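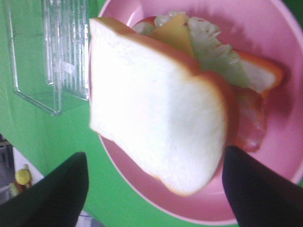 Section 4: Registering a Jury and Opening the Ballot

This section explains how an awards administrator sets up voting for a film or television prize in the Prulow ballot system. It assumes that the ceremony record has already been created (Section 2) and that the list of categories has been approved (Section 3). Screening links are dealt with in Section 6.

4.1 Before you begin

You will need:

The final list of eligible titles, saved as a spreadsheet.
The jury list, with one email address for each voter.
An administrator account with the Ballot permission switched on.
The opening and closing times agreed with the ceremony's organising body.

Note: A standard licence allows up to 2,000 registered voters. Organisers with a larger membership should apply for the extended licence before importing any names. The Skostell Film Awards, for example, run on the extended licence with 3,003 voters across all branches.

4.2 Importing the jury

1. Sign in and select the ceremony from the opening page.
2. Choose Jury, then Import List.
3. Select your spreadsheet. The first row must contain the column headings Name, Email and Branch.
4. Check the preview. Rows shown in amber have a missing branch; rows shown in red have a repeated email address.
5. Correct any marked rows on screen, or cancel and import the spreadsheet again.
6. Select Confirm Jury.

A voter who belongs to two branches must be entered once only, with both branch names in the same cell, separated by a semicolon. Two separate entries will be treated as a repeated address and the second will be refused.

Caution: Confirming the jury replaces any earlier list held for the same ceremony. Export the existing list first if you may need it again.

4.3 Assigning categories

1. Choose Categories, then Voting Rights.
2. For each category, tick the branches entitled to vote. Best Picture is set to All Branches by default.
3. Enter the number of nominations to be announced. The system accepts any figure from three to ten.
4. Select the counting method. Ranked Choice is recommended for nominations and Single Vote for the final round.
5. Save each category before moving to the next. Unsaved changes are lost when the page is closed.

Note: Ceremonies using the Farnton rules must also enter a reserve title in every category. The reserve is not shown to voters and is used only if a nominated title is withdrawn.

4.4 Declarations of interest

Each voter is asked to declare any professional or family connection with an eligible title before the ballot is displayed. A declared title remains visible on the voter's ballot but cannot be selected. Declarations may be amended by the voter until the ballot is submitted, and afterwards only by an administrator.

4.5 Opening the ballot

1. Choose Ballot, then Schedule.
2. Enter the opening and closing times. All times are local to the ceremony venue.
3. Select Send Test Ballot and complete it using your own account.
4. Check that titles, performers' names and accents appear correctly.
5. Select Open Ballot and enter your passcode.

Voters are signed out after 30 minutes without activity. Choices already saved are kept.

Caution: Categories cannot be added, merged or renamed while a ballot is open. If an error is found, close the ballot, make the correction and inform all voters in writing before reopening.

4.6 If a voter cannot sign in

Check the spelling of the email address on the jury list, then select Resend Invitation. Earlier invitations stop working as soon as a new one is sent. If message 47 is displayed, the voter's branch has no categories assigned; return to 4.3.

Organisers whose results are scrutinised through the Qian audit service should record each resent invitation in the audit log, found under Ballot, then History.

Closing the ballot and releasing results to the scrutineers are covered in Section 5.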